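Print this page | E-mail this page
Shares 28 | Comments 0

Speaker notes: Drive carriers, trays and the slow refresh

Session 3, August 25, 2025. Slides are on the shared drive. Notes follow slide order.

Slide 1. Scope. The talk covers storage removal and refit in the older desktop fleet. It does not cover laptops or anything in the Hendriks building, where the drives are soldered. Total fleet at the June audit was 1290 units. Of those, 1286 were located and 975 still have a 3.5-inch hard drive fitted. Pause here for questions on the audit, then move on. The four missing units are being followed up separately.

Slide 2. Terms. Use them consistently, as the job sheets do. The tray is the grey moulded part that stays with the chassis. The carrier is what holds the drive. The clips are the coloured plastic pieces at the ends of the carrier. Last year's sheets used "caddy" for all three and the Fulia store received the wrong spares twice.

Slide 3. Leave this one up while talking through the clips. 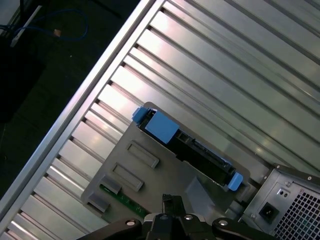

Desktop Hardware Group, Hurnitz Technical Services

Point out the light-blue clips at either end of the drive. On our fleet, coloured plastic marks a part meant to be handled without tools. Grey and black plastic is left alone unless the sheet says otherwise. Note also the SATA-style connector, partway along.

Slide 4. Removal sequence. Power off at the wall and disconnect the lead. Fit the wrist strap. Unplug data first, then power, pulling on the plug body and never on the cable. Press the clips inward and lift the carrier evenly. If one end sticks, set it back down and start again. Forcing it cracks the clip at the root, and clips are not sold separately from the carrier.

Slide 5. Labelling. The asset number goes on the drive, on the flat side, clear of the maker's label. It does not go on the carrier. Carriers are pooled and will end up in a different machine. Drives are logged in Tistora before they leave the bench. A drive with no Tistora entry is treated as unwiped.

Slide 6. Refit. Solid-state drives go into the existing carrier with the adapter bracket. Four screws, finger tight plus a quarter turn. Check that the connectors line up before seating the carrier. Route the cables away from the fan and close the side panel. Boot once to firmware and confirm the drive is listed before imaging.

Slide 7. Known faults. Worn clips that no longer hold. Connectors with a broken key, which still mate but work loose in transit. Scratched board coating near the tray from dropped screws. Log all three, even where the machine boots.

Slide 8. Questions. Spare carriers are requested through the Fulia store, 28 to a carton. Part cartons are not issued.

Print this page | E-mail this page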